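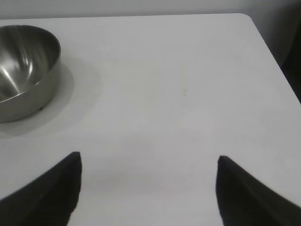 Skaverano Publishes Code of Practice for Robot Handling of Kitchenware

COLITZ, 23 May 2021 – Skaverano today published a code of practice for robot arms that handle bowls, cups and other kitchenware on open tabletops. The code sets out how a work surface should be prepared, how a gripper should approach an object and what records an operator must keep. It applies to all sites run by Skaverano and to any partner that tests equipment under its name.

The document replaces the Skirnier guidelines, which were written for fixed production cells and gave little direction on light tabletop work. It was drafted with Hashmi, a supplier of gripping equipment based in Colitz, and was revised after 17 written responses from operators and safety staff.

Under the code, a task begins with the gripper fingers open and clear of every object. The table must hold only the items named in the task sheet. Polished metal and clear or frosted plastic are treated as a separate class of object, as reflections and low contrast can make their edges hard for a camera to find. Operators are required to check the lighting before work with such items and to repeat the check whenever a lamp, a camera or the table is moved.

The main limits are as follows:

Approach speed near an object: no more than 200 millimeters per second.

Clear distance between the work area and the nearest walkway: at least 320 millimeters.

Failed grasps allowed before the task is stopped and reviewed: 3.

A stop control must be within reach of the operator at all times. Work may resume after a stop only when the operator has looked over the table in person and signed the log. 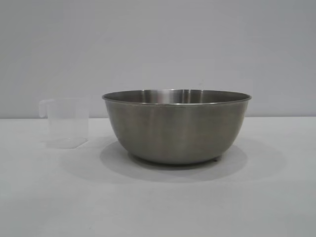 Objects and Spacing

A stainless steel bowl and a small translucent measuring cup, set apart on a plain white table, are among the items covered by the section on mixed materials. The code asks for a visible gap between neighboring objects at the start of a task. Where a cup has a handle, its direction must be entered on the task sheet.

Items with chips, cracks or loose parts may not be used. Scuffs on the table surface are permitted, provided they are noted in the log and do not affect the camera check.

Timetable

The code takes effect at Skaverano sites on publication. Partner sites have until October to bring their task sheets and logs into line – requests for more time must be made in writing. Skaverano will review the limits on speed and distance once the first set of partner logs has been received.

Copies of the code and blank task sheets are available from the Skaverano standards office in Colitz.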